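Erier archive scanning – frequently asked questions

What does the service cover?
Erier scans bound and loose paper records for local archives, parish offices and small firms. Work is done at our Drultari site. We do not scan glass negatives, film or anything with active mould.

What sizes can you accept?
Loose sheets up to A1. Bound volumes are accepted up to 11 cm thick at the spine. Thicker volumes can be scanned only if they open to at least 90 degrees without strain on the binding. Rolled plans must be listed separately on the intake form.

What resolution do you use?
Typed and printed pages are scanned at 300 ppi, handwriting and maps at 400 ppi. A higher setting can be requested per item. It increases file size and handling time, and the quotation is adjusted to match.

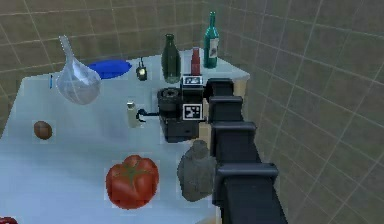

Which file formats are supplied?
Master files are uncompressed TIFF. Access copies are PDF or JPEG. If text recognition has been ordered, the text layer is embedded in the PDF and also supplied as a separate UTF-8 file with the same base name.

How are files named?
The default pattern is collection code, box number, item number, page number, separated by underscores. Leading zeros are kept. If your catalogue uses another pattern, send it before intake – renaming after delivery is charged by the hour.

Do I need to remove staples and clips?
Yes, where this can be done without tearing. Leave rusted staples in place and mark the sheet with a paper flag. Do not use sticky notes.

How should boxes be packed?
Use rigid archive boxes with lids. Fill gaps with acid-free tissue. Each box must carry its number on one short side and must match the line on the intake form. A single delivery may hold up to 26 boxes; larger collections are split into batches.

How long does a job take?
The standard turnaround is 11 working days per batch, counted from the day the intake check is signed off. Batches received in July are given a date at quotation. Text recognition of handwriting is scheduled separately.

Can I consult an item while it is with you?
Individual items can be recalled. Requests received before 2 pm are scanned and sent by email the same day. The original stays in its box until the batch is returned.
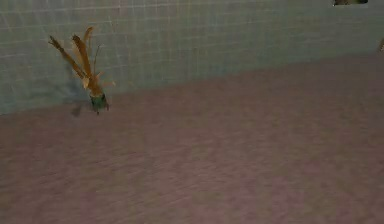 How is quality checked?
Every file is checked by software for dimensions, colour profile and checksum. A sample of each batch is then compared with the originals by eye. Missing or skewed pages are rescanned at no charge if reported within 114 days of delivery.

Is colour accuracy guaranteed?
A colour target is scanned at the start and end of each batch, and both target files are supplied with the masters. Fluorescent inks and metallic leaf fall outside the tolerance.

How is the data delivered?
By encrypted drive or by download from the Kullness portal. Portal links expire; the date is shown in the delivery note. The drive password is sent separately to the named contact.

Do you keep copies?
Only until the reporting period ends. Longer storage is available under the Lukoševičius agreement, which has its own terms and its own price list.

Who do I contact?
Quotations and intake forms: Monique Poulain. File formats, naming patterns and portal access: Jaanus Ots. Please give the batch number in the subject line.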